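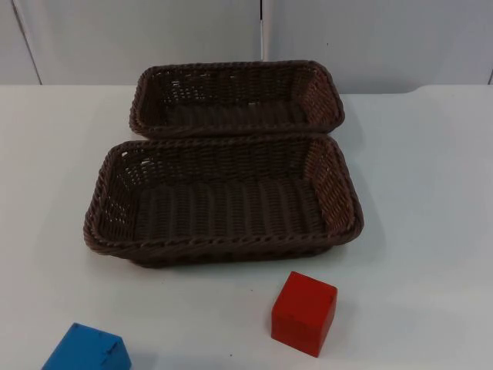 26 Jul 2023
Posted by: Ogunleye
Filed under: List Archive > Home & Pantry > Sourdough and Bread

Re: [trotgate-bakers] starter gone sluggish in the heat??

> My starter used to double by lunchtime and now it just sits there
> with a gray puddle on top. Kitchen is 80-something all day, no AC.
> I feed it every morning, same as I did in February. Should I toss
> it and beg some off one of you? Also is the puddle bad?

Don't toss it! Please! I bet it's starving. Mine does exactly the same thing every summer and every summer I forget and panic for a day or two before I remember what's going on.

In February my kitchen is freezing and one feeding a day is plenty. Right now it eats through everything while I'm still at work, rises, falls, and by the time I look at it there's a flat soupy mess with a line of dried goo up the side of the jar showing how high it got. Check yours for that line. If it's there, your starter is fine, you just missed the show.

The gray puddle is hooch. Pour it off or stir it in, I stir it in if it's thin and pour it off if it smells like nail polish. Pink or orange streaks or fuzz is a different story and then yes, out it goes, jar and all if the jar is scratched.

What I do in hot weather: I keep a tiny bit of old starter, like 20 grams, and give it a lot more flour than usual, five times its weight, with the same amount of water. Cool water straight from the fridge pitcher. Twice a day for three days or so. Mine perked up by the second evening last year. I also throw in a spoonful of rye, the dark Menel one if I have it, and it goes nuts for that stuff.

If twice a day sounds like too much (it was for me the week my sister's kids were here) then feed it, leave it out an hour and stick it in the fridge. It'll wait for you.

One other thing, cut your bulk rise way down. I was following the winter times off my card and got two pancakes in a row before I caught on. My dough was ready in under five hours on Sunday, and the card says 8. I've started writing the kitchen temperature on the card next to the time, which I should have done years ago.

Did you change flours at all? I had a bag from the discount shelf once that did nothing whatsoever, and a new bag fixed it overnight. And what are you keeping it in, is the lid tight? Mine's just got a saucer on it.

If it still won't move by the weekend I've got plenty of spare in the fridge and can drop a jar off on my way past Trotgate, Saturday's easiest for me.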